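Taming the cord mess on a small kitchen counter

I have 4 feet of usable counter in my kitchen and more appliances than any sane person needs, so cords have been my enemy for as long as I've lived in this apartment. The toaster, the kettle, the hand mixer, the stick blender, the phone charger that somehow lives next to the bread... you get it. Last May I finally got fed up and spent an afternoon sorting it all out, and I've been getting questions in the comments since then, so I'm putting my tips in one place.

Start by unplugging everything. Yes, everything! Wipe the cords down with a cloth that's barely damp and a drop of dish soap, then dry them right away. Kitchen cords get a sticky film on them from cooking grease and that film grabs every crumb in the room. While you're at it, run your fingers along each one and look for cracks or spots that feel squishy. I found one on an old waffle iron and out it went (I did mourn it a little).

Next, figure out what you use every day. Those things get to stay plugged in, or at least get to stay on the counter. In my house that's the kettle and the toaster. The mixer comes out for birthdays and the waffle iron, well, see above.

For anything that goes in a cupboard, coil the cord loosely and hold it with a twist tie or a strip of hook-and-loop tape. Please don't wind it tight around the base, it's hard on the wire right where it goes into the appliance. My friend Veronika saves the cardboard tubes from paper towels and tucks each folded cord inside one, and she writes the name of the appliance on the tube. So easy, and it costs nothing.

Spare cords and extension leads do better hanging up than in a drawer. I used stick-on hooks, the kind meant for tile. Clean the tile with rubbing alcohol first, press the hook on hard and leave it overnight before you hang anything. I skipped the overnight part the first time and heard the crash from the bedroom.

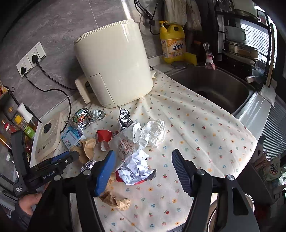 Cords by the air fryer, with a looped bundle up against the tile.

A word about big appliances that heat up: pull them forward from the wall when they're running and check the manual for how much space they want behind them. Keep the cord away from the hot parts and don't let it dangle over the front of the counter, especially if you have little kids or a cat like mine. And give each one its own wall outlet if you can, no power strips.

If you've got a trick for hiding the kettle cord, leave it in the comments, I still haven't found one I like.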